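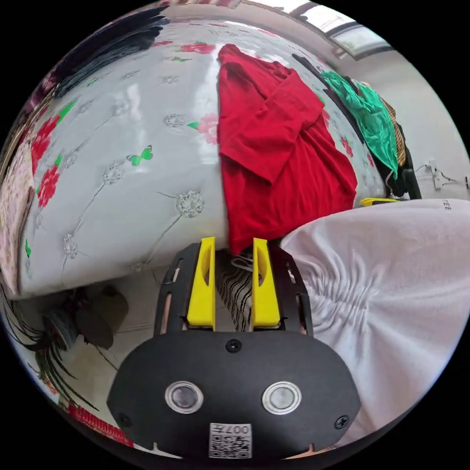 Yellow fingers on the striped fabric, clothes still on the bed. Unit 007H.

Subject: Re: [handgrip-club] Which clothes count for the folding task?

Hello all,

I answer below the parts of the message from our Cullberg team, and I add what we decided in the Besholm group at our October meeting.

> We have now practiced with towels only, and the students ask
> if they can go on to real clothes. The task sheet says "mixed
> laundry" but it does not say what is mixed. Is a T-shirt allowed?
> Is a belt allowed? Also, must the bedsheet be plain? Two of our
> students have only sheets with flowers at home.

T-shirts are allowed and we would like to see many of them. Please let the students start from a pile that is a little messy, as it would be in a normal bedroom. A pile where every piece already lies flat teaches the model very little.

The sheet does not have to be plain. The one in the picture has red roses and green butterflies, and I would accept it for the task. My only wish is that one student keeps the same sheet for one full set, so that we can compare the takes inside the set. Between sets you may change it.

Belts and straps are more difficult. We have not agreed on them. My own opinion is that a strap may lie under the clothes, but it should not be the piece that is picked. The same for loose cords. If a cord gets between the fingers, please stop the take and begin again.

> How should they hold the gripper when they come to thin fabric?
> Our fingers close beside the cloth very often.

This was also our problem in the first weeks. It helped us to come in low, with the two fingers pointing at the hem, and to wait a moment before closing. The younger students close too early. We also ask them to keep sleeves and other clothes away from the two round windows on the front of the body - please check this before each set, together with the label, which must stay readable.

> And how many takes do you want from each student?

100 takes for each student before the Prerko round, in sets of 4 garments. I know it sounds like a lot. In our group most students could do one set during a lunch break when they worked in pairs, one with the gripper and one putting the clothes back in a pile.

Please write the unit number in the log for every set. In the last upload we had 3447 takes and a part of them had an empty unit field, and it took me two evenings to sort them.

One open question from my side: does anybody use the Mohammadi log template with the new columns? Ours does not save the garment type, and I do not know if it is our mistake.

Best regards,
Besholm group, gripper club

----
Recent messages on this list
Re: Spare screws for the finger mount
Prerko round: room and power outlets
Mohammadi log template, new version
Towels: last sets from Cullberg
Who can lend us a second unit?

Contact the list owner | Copyright Besholm gripper club | Back to top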